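Folding black trousers so they stay black and flat

Posted by Odette Picard, May 14, 2023
In: Clothes and linen

Many readers wrote to me after the page about shirts and asked for the same thing about trousers. I have waited because trousers looked too simple to me. Then I helped my neighbor Sandrine Carré to empty her wardrobe before her move, and we folded so many pairs in one afternoon that I had time to think about what I do with my hands.

I write mostly about black ones, the kind for work, with a smooth fabric. Jeans forgive you everything. Black smooth trousers show each wrong fold and each bit of dust.

Where to fold

I use the bed. A table is a better height for the back, but most tables are too short, and the legs hang over the end and pull the fabric down while you work. On a mattress the whole garment lies down and stays where you put it. I take off the duvet and push pillows and blankets to the wall side. If you have washed the sheets the same day, fold the trousers on the bare mattress before you make the bed again.

A light cover under black fabric helps me to see the edges. On a dark bedspread I lose the line of the hem and the fold goes crooked. The bad side is that lint goes from the cover to the trousers, so pass the lint roller on the mattress first. The lint roller from Hekell is the one I buy, 60 sheets, and I tear the sheet when it is still a little sticky and use the rest for the inside of the pockets.

Before the first fold

Empty the pockets. Close the button and the zipper. An open waistband never folds straight, and the zipper teeth can scratch a smooth fabric if they rub in the drawer. Pull the pocket bags flat from inside with two fingers, otherwise you will have a small hill on each hip.

Shake the trousers once, strongly, holding the waist. Then lay them down and smooth with the flat hand from the waist to the hem. Do not go back up with the hand, this makes new creases.

For the drawer

1. Lay one leg exactly on the other, with the seams together.
2. The triangle at the crotch sticks out. Fold it in, so that you have a long rectangle.
3. Bring the hems up to a little below the waistband. Leave two fingers of space, because the waistband is thick and the stack will lean if everything arrives at the same place.
4. Fold in half again, or in three if your drawer is low. My drawer from Tralden is 26 centimeters high inside and the packet folded in three can stand up in it.

Put the smooth round fold to the top. You can take one packet without moving the others.

For the shelf or the suitcase

The legs can also be treated one at a time. I learned this from Mrs. Christodoulou, who had the dry cleaning shop in our street for many years. One leg is brought across the other on a diagonal, and the rest is folded over it afterwards. It looks wrong in the beginning! But the crease in the middle is softer, and for wide legs I find it easier than to make the two legs agree with each other.

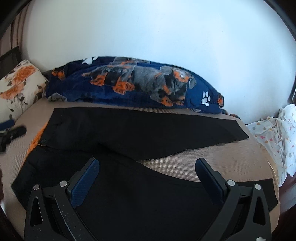
One leg folded on the diagonal, the rest still spread on the mattress.

Go slowly with the diagonal. The hem will make a point, and this point must be tucked inside at the next fold or it will get bent under the weight of the other clothes. Where the leg goes over itself, lift the fabric a little and let it fall again before you press with the hand. If you pull it, the crease is hard and you will need the iron.

Look also under the waistband before you continue. Small things like to hide under black trousers, a sock or a cloth, and you will fold them inside and search for them until June.

If there are creases already

Hang the trousers by the hems in the bathroom while somebody takes a shower, then leave them 80 minutes without touching. If this is not enough, iron from the inside, or put a thin cotton cloth between. A hot iron directly on black fabric makes it shine and the shine does not go away.

Washing, very short

Inside out, cold water, not more than 800 turns for the spin. I put a small spoon less of detergent than what the package says, as the white traces on black come often from too much powder. For liquid I use Grulo for dark clothes, but the store brand did the same work when I tried it.

Dry them in the shade, by the waist, with two clips on each side. The clips go on the seam, where the mark is not visible.

Next time I will write about knit trousers, which should be rolled, and about what to do with the belt.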